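Wiltport Evening Classes, Everyday Security, notes for week 2 (11/06/2020)

Welcome back, everybody! Last week we went over house locks, and a good many of you stayed behind to ask about passwords and phones, so I've moved that part forward and we'll get to the car park gates in July.

## What a login is really checking

When you type a password, the computer compares what you typed with what it has on file, and if the two match it lets you in. It has no idea who is sitting at the keyboard (your nephew with your password is you, as far as it can tell). A fingerprint reader works a little differently. It takes measurements of the ridges on your finger and gives a score for how close they are to the ones you gave it when you set up the phone. Somebody has to decide how close is close enough, and we'll spend a good part of tonight on that decision.
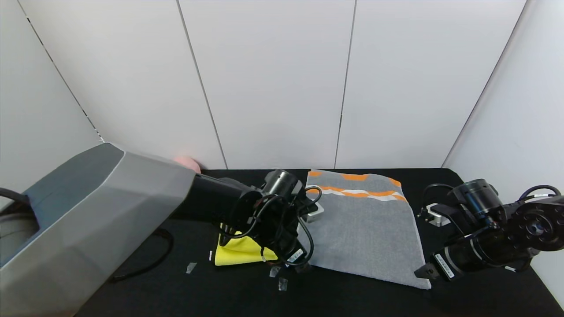 *Robot arm and black tabletop inside a white enclosure.*

## Two kinds of mistakes

A **false accept** lets the wrong person in. A **false reject** keeps the right person out, which you will know all about if you have ever tried to unlock a phone straight after doing the dishes! Set the bar very high and you get more of the second kind; set it low and you get more of the first.

Suppose we have a reader on the door of the Fundden building, and the people who work there try it 100 times in a morning. It opens for 73 of those tries. That leaves 27 false rejects, and a line of grumpy people on the steps. 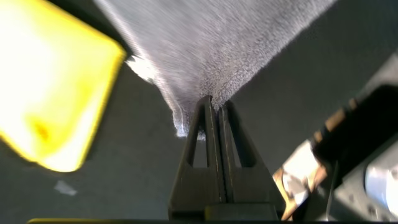 Now, the usual way around this is to keep a second method in reserve, such as a PIN, and I'd like you to think hard about that, because the door is then only as safe as the PIN is. If everyone at Fundden picks the year they were born, the fancy reader isn't doing much for them.

## Before next time

- Read the Zivgate handout, pages 1 to 24 (skip the boxed math if it puts you off).
- Try your own phone's reader ten times with a dry finger and ten with a damp one, and write down how many times it opened.
- Bring any questions about Jenkins Hall parking to me at the break, please, and not during the lesson.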